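Yellow marks came out on white cotton jacket after months in the closet

I hope this is the right section. In March I opened the box where I keep my summer clothes and my white cotton jacket has yellow marks on the collar and under both arms. I am sure it was clean when I put it away, because I washed it at 40 degrees with normal powder and it looked perfect. It is thick cotton, the kind with diagonal lines in the weave, and the label says 100% cotton and nothing about bleach, only the triangle which is empty.

I already washed it two times again, once at 60. The marks are a little lighter but still there. My neighbor says to use chlorine bleach and be done. My aunt says never use it. I live in Flarnholm, where the water is very hard, if this is important. I do not want to buy another one, I paid 200 for it and I like the cut.

Also I would like to know how to store it next winter so it does not happen again.

katona_lane

Just bleach it. I do all my whites like that, never had a problem.

pebble44

Please do not start with the chlorine bleach. I worked for some years in a small laundry in Stadmont and we saw this every spring, people coming with clothes that were "clean" in the fall. I will write what we did, and sorry if it is long.

The yellow on the collar and under the arms is most of the time old body oil and deodorant that did not wash out completely. You can not see it when it is fresh. Then it stays some months in the box, it meets the air, and it slowly turns yellow. So your jacket was looking clean but it was not clean all the way. Chlorine bleach can make this kind of mark darker, especially where there is deodorant, and it makes the cotton weak if you repeat it. The empty triangle means that bleach is allowed, so your neighbor is not wrong about the label, but I would keep it for the last try.

What I would do is this. First, wet the collar and the underarms with warm water and rub in some plain dish soap with your fingers or a soft brush. Leave it for half an hour. Rinse.

Then prepare a bath with oxygen bleach, the powder one (percarbonate). I use the Elau powder because they sell it in my shop, but the cheap ones are the same thing if you read the back. The water must be quite warm, 40 to 50 degrees, because in cold water it works very slowly. Follow the amount on the pack. Put the jacket completely under the water, with the buttons open if it has them, and put a white plate on top so it does not swim up. Do not use a metal bucket. Leave it six hours or over the night, and do not close the bucket with a tight lid, the powder makes gas.

After this wash it as usual, and look at it in daylight while it is still damp. If the marks are still there, do the bath again before you dry it. Do not put it in the dryer and do not iron it until you are satisfied - the heat can fix the mark and then it is much more difficult.

About the hard water: yes, it matters. The soap joins with the minerals and leaves a gray or yellow film, and it is easy to think that this film is dirt. You need more detergent than the small amount on the pack, look for the line for hard water. One extra rinse also helps. Do not mix vinegar with any bleach, not in the same bath and not in the drawer of the machine. With chlorine it makes a dangerous gas.

For the storage, wash it with the same care in the fall, even if you wore it one time only. No starch and no softener in the last wash, because they can also go yellow. Dry it completely, one full day more than you think. Do not keep it in a cardboard box or in the plastic from the dry cleaner. Cardboard has acid in it and it marks white cloth where it touches. I wrap mine in an old white pillowcase which was washed many times, and I fold it loosely in a new place every few months, so that the same line is not always pressed. My closet is on an inside wall, the outside wall in our house is too humid in winter.

If after three baths nothing changes, then maybe the marks are rust or old bleach damage, and that is another treatment. Write again in this case and say if the color is more orange or more lemon.

starchandsteam
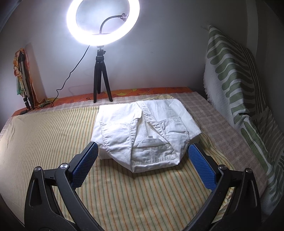

I forgot one thing about the seams. They have more layers of cloth, so the powder stays inside them and the rinse has to be longer there. Press them under the running water with your hand until it does not feel slippery anymore.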